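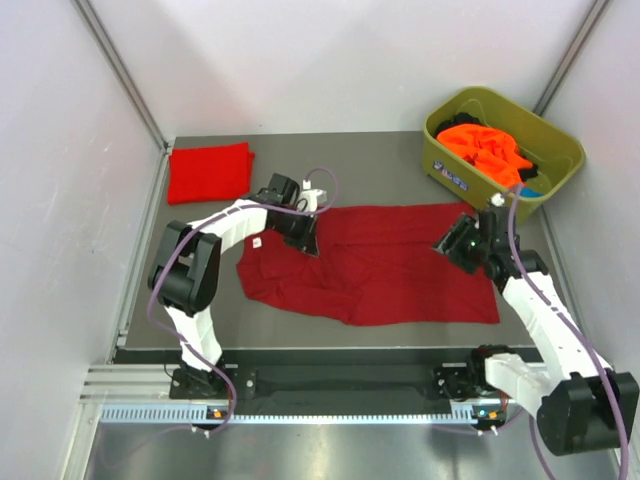

Anurau folding mat, large, dark grey: long-term review

Posted 2025-10-22 in Laundry and Linen

The Anurau is a flat mat for folding clothes on. It has no hinged panels, no printed template and no moving parts. I bought the large size in April to replace a hinged folding board that had split along one of its joints, and it has been in use on most days since then. I paid for it myself.

Specification

The large mat is sold as a single sheet with a matt face on one side and a rubbery backing on the other. It arrives rolled in a cardboard tube. Mine needed a night under some heavy books before the two short ends would lie flat, and one corner still lifted slightly for the first week. The edges are cut and sealed, with no stitched border, so there is no ridge for a sleeve to catch on when it is pulled across.

The medium size is too narrow for an adult jumper with the arms out. Anyone folding more than T-shirts and children's clothes should go straight to the large.

Colour is available in dark grey, cream and a mid-blue. I chose dark grey. Red, white and pastel clothes stand out clearly against it, including the line of the hem, and the hem is the part you need to see in order to get a fold square. Black and navy items are harder. I have folded black school trousers on it under a weak ceiling bulb and had to find the side seams by touch. A household with mostly dark clothes would be better served by the cream.

Surface grip

Grip is the main reason to buy a mat instead of using the table. A polished table lets a garment slide when you pull one corner to take out the creases, so you end up chasing it. A bedspread has the opposite fault: it sinks under the hand and the creases go back in. The Anurau sits between the two. If one corner of a cotton top is pressed down and the opposite corner is drawn outwards, the body of the garment flattens and the held corner stays put.

Results by fabric, from my own use:

Cotton jersey: very good. Creases pull out in one or two passes.
Brushed sweatshirt fabric: good, though heavy hoods need to be laid flat first or they drag the neckline.
Linen: good. Creases remain, as they would on any surface without an iron.
Fine wool: acceptable. The face of the mat takes hold of the fibres a little and I lift the garment to move it.
Polyester sportswear: fair. It slides more than anything else here.
Satin pillowcases: poor. They go where they like.

The backing holds well on wood and on laminate. On a tablecloth it creeps, so take the cloth off.

Method

The instructions are a single folded sheet and cover shirts only. The sequence I settled on works for most tops, and it differs from the printed one at the second step.

1. Drop the garment face down near the middle of the mat. It does not matter how crumpled it is.
2. Find the neck label. It fixes the top edge and saves turning the whole thing round later.
3. Pin the nearest lower corner with one hand and draw the opposite shoulder away from it. Repeat on the other diagonal.
4. Smooth from the centre outwards with a flat palm.
5. Fold in the sides, lay the sleeves back, and fold up from the hem in thirds.

The printed sheet has you smooth first and stretch afterwards. On a badly rumpled top this pushes the wrinkles into the armholes, where they stay.

I keep the bin for finished items at the far right of the mat. With it on the left I was crossing over my own work each time. Left-handed users may want the reverse.

Durability

The face shows no wear. There is a faint shiny patch where I once set down a warm iron for a moment, which was my mistake; the mat is not sold as an ironing surface and the leaflet says so. The backing has picked up lint and now needs wiping before it grips properly. A damp cloth is enough. I would not put it in a machine.

It also collects fluff on the face, and dark grey shows all of it. A dry rubber glove rubbed across the surface clears it faster than a lint roller. After towels I do this every time.

Storage is the weakest point. The mat should be rolled, not folded, and the cardboard tube it comes in began to come apart within weeks. There is no strap. I use two hair bands. At this price a strap ought to be included.

Comparison

I borrowed a Lurker board from Declan Dunstan for a week in order to compare the two. The Lurker is a hinged type: you lay the shirt on it and flip the panels over in order. It is quicker for a pile of similar shirts, and the finished sizes match exactly, so it suits anyone who files clothes upright in a drawer. It is no help with the stage before folding, when the garment has come out of the basket in a heap, as its surface is slick and full of slots. It also has one width. Jumpers come out too thick and small children's clothes do not reach the edges of the panels.

The Lü mat, which I have used only at Bevan Kingi's house, is softer and thicker than the Anurau. It is more pleasant to lean on. It is also slower to flatten after storage, and the texture left a faint pattern on a damp tea towel.

Ordering

Mine came from the Wirkton shop by post. Delivery was prompt and the tube was undamaged. The returns page gives 27 days for an unused mat, but you cannot judge the grip without using it, so I would ask before relying on that.

Good points

Holds cotton firmly while you pull out creases
No raised edges or seams
Large enough for an adult jumper laid out in full
Easy to wipe down

Bad points

No strap, poor tube
Dark grey shows fluff and hides dark clothing
Little use for satin or slippery sportswear
Instructions cover shirts only, in the wrong order

Verdict

Four out of five. The Anurau does one job, which is to hold a garment still while it is straightened, and for ordinary cotton clothes it does it well. If your washing is mainly shirts of one size, buy a hinged board. If it is mixed, and arrives at the table in a heap, the mat is the more useful of the two – get the large, and get cream if you wear a lot of black.

Update: the replacement tube I asked for has arrived. It is the same tube.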